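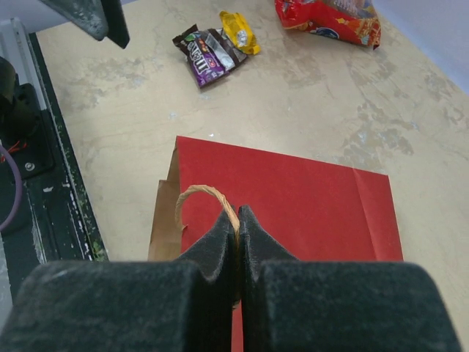 # Paper bags in the curbside bin: handles on or off?

**Negin Hashemi**

We moved to Werneck in February and I have been saving paper bags ever since. There's a closet full of them now. Most are plain brown grocery bags, but there are also gift bags with twisted paper handles and a few shiny ones with ribbon. The hauler is Kondano. Their flyer says "clean paper and cardboard" and nothing else. Do I have to cut the handles off? And do the colored ones go in with the brown? I called at 8 in the morning and sat on hold for 35 minutes before giving up.

---

**Ingvild Bakke**

Twisted paper handles can stay on. They are paper and they pulp with the rest. Ribbon, cord and plastic handles have to come off and go in the trash, along with any metal eyelets.

Color by itself is fine. The coating is what matters. Tear a corner. If it rips like ordinary paper and you see fibers, put it in the bin. If it stretches, or there's a film that peels away, it's laminated and they don't want it. Glitter and foil are also out.
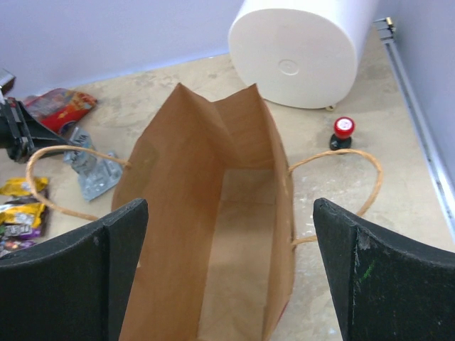
Fold everything flat before it goes in. I put the small ones inside one big grocery bag and set that in the bin, and it has been picked up every time. Take out receipts first. A lot of them are thermal paper and Kondano doesn't accept those. Grease is the other thing to look for. A spot or two on the bottom is okay, but if it has soaked through, compost it or throw it out.

On the phone line, try after 2 in the afternoon. I got a person right away.

---

**stultik600**

I just put them all in and never got a note. My old building used Ansari and they took everything, ribbons too.

If the bags are still good you could give them away. The thrift store on my street takes clean ones with handles, they use them at the register. Call before you bring a closet full though, they turned me away once when they had too many.

---

**Negin Hashemi**

Thanks both. The shiny ones failed the tear test so those are trash. I'll ask the thrift store about the gift bags and recycle the rest.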